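## Bins creep across the table during a two-arm sorting routine. Fix the bins or find them every time?

I'm building a two-arm sorting cell in the shared workshop at Mudolbridge. Both arms mount on an extrusion frame that runs around a wooden tabletop, and they put toy pieces into open plastic bins. There are three kinds of piece: studded bricks, longer flat blocks and small cubes. Each kind goes in its own bin.

Picking mostly works. Placing is where I have trouble. The drop points are fixed positions that I taught by hand with the bins where I wanted them. On the way down a gripper finger sometimes catches the rim and pushes the bin over a little. The next drop is then off by that much, so it is more likely to hit the rim too. After a long run the bin has turned or slid far enough that a piece lands on the wood.

What I have tried so far:

- Rubber dots under the bins. They helped for one evening and then the dots came off.
- Slowing the last part of the descent to 30 mm/s. The bin still moves, only slower.
- Raising the release height. Cubes are fine with this. The studded bricks bounce, and two of them have gone out over the side.
- Masking tape outlines. Good for putting the bins back by hand but no use during a run.

The arms run off a Verkside controller that we got secondhand. I can read joint current from it, but the reading is noisy and I haven't found a threshold that catches a rim touch without also tripping on normal moves. The drop log from August has 277 placements in it, and nearly all the bad ones come late in a run, after the first rim touch.

I would like to keep the bins removable. Other people use the table in the evenings and I can't screw anything into the top.

Should I clamp the bins somehow, or should I detect the bin position before each drop? I have wrist cameras on both arms and I am using them only for picking at the moment.

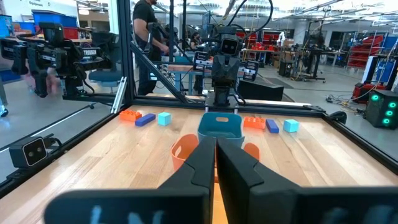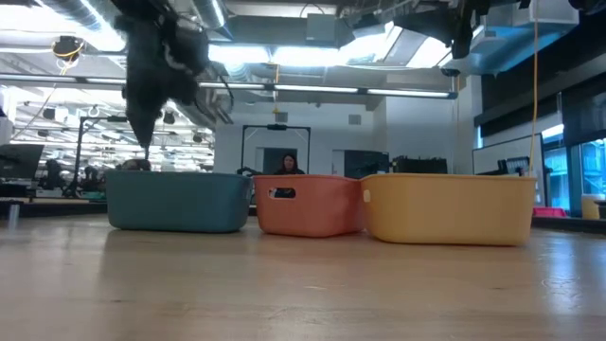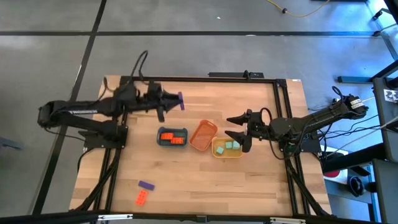
### Answer 1 (accepted)

Dagmar Kolář

Do the mechanical part first. Vision will work, but you would be using it to chase an error that you are causing yourself on every run.

You have a frame around the table, so use it. Lay a flat bar across from one side rail to the other, held with T-nuts and thumbscrews, and put low stops on it for the bins to sit against. A second bar on the other side of the bins closes them in. Nothing goes into the wood, and both bars come off in a minute when somebody else needs the table. Check the arms' reach over the bars before you tighten anything, and keep the stops well below the rims or you will have new things to hit.

Then look at the descent. If your taught points have the gripper coming in at an angle, the lower finger gets to the rim before the piece does. What I would do:

1. Move to a point directly over the bin center, clear of the rim.
2. Turn the wrist so that the fingers open along the long side of the bin.
3. Go straight down until the piece is just under the rim.
4. Open only as far as needed to let go. A full open swings the fingers out toward the walls.
5. Go straight up before any sideways move.

Number 4 was most of the problem on mine. I had the gripper opening all the way out of habit.

For the bouncing bricks, put a piece of thin foam or felt in the bottom of that bin.

On the current reading, don't use one threshold for the whole move. Record the current for a clean descent over each bin, then compare against that recording only during the descent. I average the last few samples and stop if it stays above the recording for several in a row. One spike means nothing.

> Wouldn't the bar get in the way of the wrist cameras? *(comment, from the asker)*
>
> It shouldn't if it's flat and black like the rest of the frame. Paint it matte if you get glare. *(D.K.)*

### Answer 2

I'd go with detection, since you have the cameras already. Park the wrist over the bins once per cycle, find each colored rim, take the center and the rotation, and correct the drop point. You don't need to do it before every single drop.

Two things to watch. Lock the exposure and white balance, or your colors will drift as the daylight changes. And a glossy tabletop reflects the bins, so mask by height if you have depth, otherwise you can end up fitting the reflection along with the rim.

Mine has done more than 800 drops this way and the bins have never been fastened down. I do still go and straighten them now and then.

### Answer 3

double sided tape

> He said it has to be removable.
>
> it comes off if you pull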